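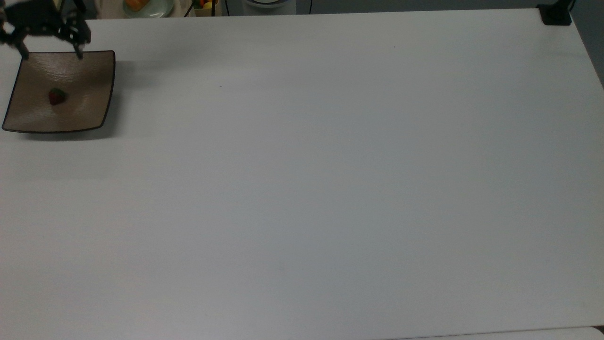 *Last changed: Friday, February 16, 2018*

# Small dark specks on a matte white tabletop that washing-up liquid won't shift

**Asked by Paula Marinescu** in Surfaces and Worktops

I have a large white table with a matte top, used mainly for food preparation and for setting out dishes. There are two tiny dark specks on it, well apart from each other, each no bigger than a crumb. The square brown dish with the strawberry in it shows the scale. I took them for crumbs at first, but they don't brush off.

Tried so far:

- dry microfibre cloth
- warm water with washing-up liquid, left for 7 minutes and wiped
- a plastic scraper, one pass, very light

No change that I can see. The surface feels flat under a fingernail at the left-hand speck. At the right-hand one I think I can feel a slight edge, but I wouldn't swear to it.

The table was bought second-hand in December from Danddale, sold as a Trorwood top. No care leaflet came with it. I don't know whether the white is a laminate or a sprayed lacquer, and I gather the answer matters before I use anything stronger.

Two questions:

1. How do I tell which finish I have without damaging it?
2. What is the mildest thing likely to remove a speck of this size?

I would also like to know whether the underside of a glazed dish can mark a matte top. Mine gets slid about a fair amount.

---

### Answer 1 – Florin Anghel (accepted)

Take the finish first.

**Look at the edge.** Laminate is a sheet bonded to a board, so there is normally a separate edging strip, and you can usually find a fine line where the sheet meets it. Sprayed lacquer runs over the corner with no join. If the underside is unfinished board and the top has a join line all round, treat it as laminate. Some tops have laminate on the face and a painted edge, so check more than one corner.

**Solvent test.** Only if the edge tells you nothing. Put one drop of isopropyl alcohol on a cotton bud and hold it for ten seconds on a part you can't see, such as the return under the lip. Laminate will show no change. Lacquer may soften, go tacky or leave a faint colour on the bud. If it does, stop there and stay with soap and water.

**The specks.** In order of increasing strength:

1. Lay a damp cloth over the speck for 20 minutes. Dried fruit juice and sugar need time more than force, and your seven minutes may have been short.
2. Bicarbonate of soda mixed to a thin paste, applied with a fingertip, no more than five or six small circles. Rinse twice. On a matte surface, longer rubbing will polish the spot and you will see a shiny patch at low angles, which can't be reversed.
3. Isopropyl alcohol on a bud, if the test was clean. This deals with ink, adhesive and most greases.
4. White vinegar, diluted one to one, if you suspect limescale or a rust spot. Leave for a minute and rinse.

Don't use a melamine sponge. It is a fine abrasive and does the same to matte as paste does, only faster.

If a speck survives all four and is flat to the nail, it is probably in the surface and was there when you bought the table. A dark fleck under the top layer won't come out. A small chip showing the core underneath also looks like a dark dot, and would account for an edge you can feel. Chips should be filled, as water gets into the board through them. A white hard-wax filler stick is enough at that size.

**The dish.** Yes, it can. Turn it over. Most glazed stoneware has an unglazed foot ring, and on some pieces it is rough enough to scratch or to leave a grey line. Rub the ring on 400 grit wet-and-dry paper, wet, until it feels smooth, then wash it. Alternatively fit small felt pads – they need replacing whenever the dish has been soaked. A mark from a foot ring is nearly always a line or an arc though, so I wouldn't blame the dish for two separate dots.

---

### Answer 2 – Ionuț Oprea

Bleach. Works on my worktop, has done for years. Leave it on overnight.

> **Zamfira Pîrvu:** Please don't leave it overnight on an unknown finish. It can yellow lacquer and it attacks the glue at the edging. It also shouldn't go anywhere near the vinegar in the answer above.

> **Ionuț Oprea:** Mine is fine.

---

### Answer 3 – Bogdan Nistor

Agree with Florin on the order. Two additions.

Shine a torch across the table with the lamp almost on the surface. Anything sitting on top throws a shadow. Anything in the finish doesn't. It takes a few seconds and would settle the question about your right-hand speck.

Also check for the Trorwood stamp on the underside before assuming anything. I have a Trorwood top from the same sort of seller and mine is laminate, but it has been cut down, and one edge was painted over by a previous owner. The painted edge fails the alcohol test and the face passes it. Test the face itself, near a corner.

---

**Update from Paula Marinescu:** Join line found on three sides, so I am treating it as laminate. The left speck went at step 1. The right one throws a shadow under the torch and is still there after step 2. Will try alcohol at the weekend.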